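Teaching bimanual restocking from wrist-tracked human demos: our result, and a fight I'm losing with my labmate

Larumham Boards > Manipulation > Learning from demonstration

koo_bimanual
Thursday, October 5, 2023

OK so some of you asked for the long version after I teased this in the other thread. We've been training a two-arm policy on shelf restocking with no robot in the demos at all. Just people with marker cuffs on both wrists, a little module hanging under each one, and a head camera. The task is dull on purpose: get drinks out of a box, put them on a shelf.

We ended up with 859 demos. The robot (our Zeltari two-arm setup) only shows up at test time.

My claim is that the grabbing phase and the placing phase should be segmented separately and trained with different action horizons. Short chunks in the box, long chunks on the way to the shelf. With one horizon for everything, the policy kept stalling at the rim of the box.

Why the box is nasty: both hands go in together, they work inches apart, and whatever you're grabbing is usually leaning on something you're not grabbing.

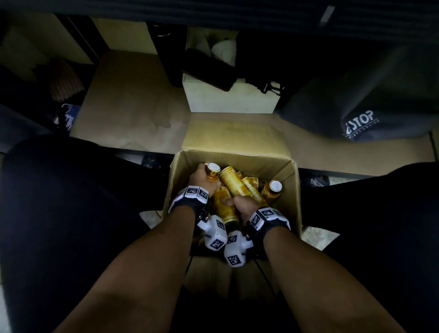
Re: Teaching bimanual restocking
wundier_fan

Cool, but how are you getting clean poses in there? I tried fiducials on a glove last year and lost tracking every time the hand tipped over. Dark box, shiny drinks, hands crossing... I'd expect garbage.

Re: Teaching bimanual restocking
koo_bimanual

Fair! It's worse in the box than anywhere else. We run a filter over the wrist pose and carry it through short gaps, and if one wrist goes missing for longer than that we throw out the segment (only the segment, the rest of the demo stays in). The markers being on several faces helps a ton. You can tip your wrist pretty far before they're all hidden.

Here's another one from the box side, different grasp.
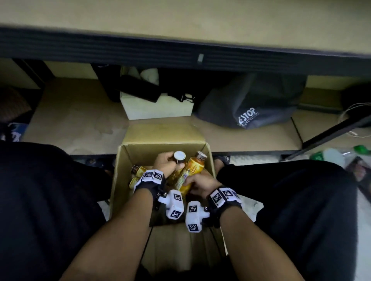 What I care about for the chunking argument is which hand commits first. People don't reach with both arms in sync, they kind of stagger it, and a long action chunk smears that out. Look at the grips too: the left has its bottle up near the neck, and the right is on a taller one with a silver cap. Bottles of different heights means different clearance on the way out, so the arms can't just mirror each other. When we forced mirrored lifts as a baseline the policy clipped the cardboard constantly.

Re: Teaching bimanual restocking
obunnag

Labmate here, hi, I'm Orathai Bunnag and I'm the person being fought with. I don't buy the two-horizon story. I think you're measuring a data imbalance. Most of every demo is transport and placing, the box part is short, so of course a single model is lazy about it. Reweight the box frames and I bet the stall goes away with one horizon. I've asked for this ablation twice now :)

Re: Teaching bimanual restocking
koo_bimanual

And I ran it last night, so ha. Reweighting helps! I'll give you that. It gets rid of maybe half the stalls just from eyeballing the videos, I haven't scored them properly. But then placing gets jittery, and placing was the part we had working. Look how tight things get once you're at the shelf with one in each hand.

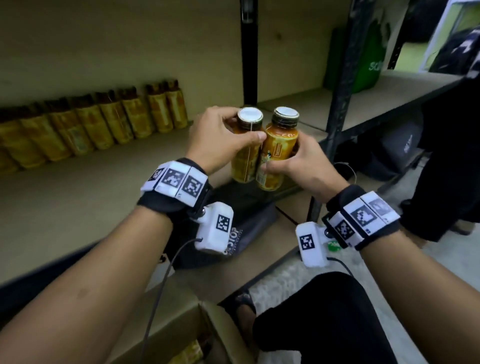
Jitter at that point means a knocked-over row, and then the trial is done. We did 100 rollouts per condition. The split-horizon model had 4 knockovers and the single-horizon one was bad enough that I stopped enjoying the count. I'll put the full table up when the reweighted runs are scored too, promise.

Re: Teaching bimanual restocking
obunnag

Your jitter could be the learning rate. You kept the schedule from the old run, I checked the config. Rerun it with the schedule stretched and I'll shut up.

Re: Teaching bimanual restocking
gripforce_dan

Lurker question. Does any of this carry over to other packaging, or did you train a really good policy for gold bottles?

Re: Teaching bimanual restocking
koo_bimanual

Dan, good question and a slightly painful one lol. The demos aren't all one product. There are cans, there are a few bottle shapes, and we did some sets with coffee drinks too, which have totally different labels and caps. Set-down frame from one of those: 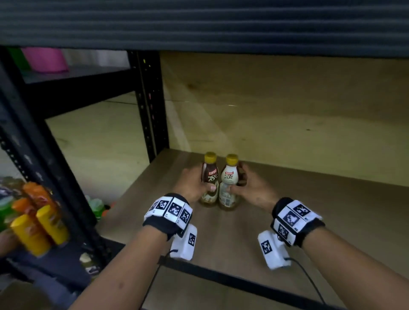 Two KOPIKO 78°C bottles on the shelf board, one hand on each.

I haven't tested on packaging that's completely missing from training, so I won't claim it. Pouches would break it for sure.

Re: Teaching bimanual restocking
wundier_fan

I'm with Orathai on the schedule thing fwiw. But the mirrored-lift baseline is neat and I'd read a whole post on that alone. Are you releasing the segment boundaries or only the raw poses?

Re: Teaching bimanual restocking
koo_bimanual

Both, if I get my way. The boundaries were marked by 2 of us and we disagree on where "leaving the box" starts, so I want to clean that up first. Schedule rerun is queued, Orathai, stop messaging me.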